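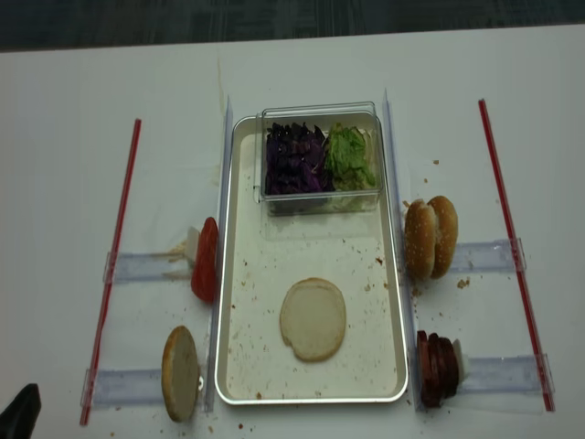
The slow business of pickled walnuts

Rosalie Grabner keeps her walnuts in the cellar, on the shelf below the plum vinegar, and she will not sell a jar until it has stood for 13 weeks. Customers ask for them sooner. She tells them to come back.

Her firm, Ortner, has seven people on the payroll and a single kitchen with a low ceiling and a drain that needs attention. Last year it put up 1276 jars of pickled walnuts, all of them from green nuts picked within an hour's drive. Most went to cheese shops. The rest were sold from the door, to people who had heard of them from someone else.

A pickled walnut is an odd thing to meet for the first time. It is black, soft enough to cut with a spoon, and sharp. Behind the vinegar there is something close to dark treacle, then pepper, then a bitterness that stays on the sides of the tongue. It belongs with hard cheese and cold beef, and a spoonful of the liquor will rescue a dull gravy.

The nuts have to be taken young, before the shell begins to form inside the green husk. The old test is to push a needle in at the end opposite the stalk. If it meets anything hard, the nut is too far on. Grabner tests a few from each tree and turns down whole trees if she has to. A late frost in April can take most of the crop, and some years it does.

After picking, the nuts are pricked all over with a fork and put into brine. The brine goes brown within a day and is changed after several more. Gloves are essential. Severin Mayrhofer, who joined the kitchen as a student and stayed, went without them in his first season and had stained hands at his sister's wedding.

Then they are drained and laid out on racks, where the air turns them from green to black. This takes a couple of days in dry weather and longer in wet. Only when they are black all over do they go into jars, and the hot vinegar goes in on top.

The vinegar is where makers differ. Ortner uses malt vinegar with brown sugar, allspice, black peppercorns, fresh ginger and a little clove. Renu Semwal, who makes chutneys under the name Girkex, prefers cider vinegar and adds mustard seed and dried chilli. Her walnuts are brighter and hotter, and better with rice than with cheese. The two women swap a box every winter and are polite about each other's results.

Neither thinks much of the quicker versions, which skip the brine. "You can do it," says Semwal, "but then you have a bitter nut in sweet vinegar — they never get to know each other."

An opened jar keeps well in the fridge as long as the nuts stay under the liquor. Grabner slices hers thinly and puts them in a toasted sandwich with Cheddar. Mayrhofer chops two or three into a beef stew half an hour before the end. Semwal mashes one with butter and spreads it on a baked potato.

The new jars from Ortner are on sale now, and the kitchen takes orders by telephone in the mornings.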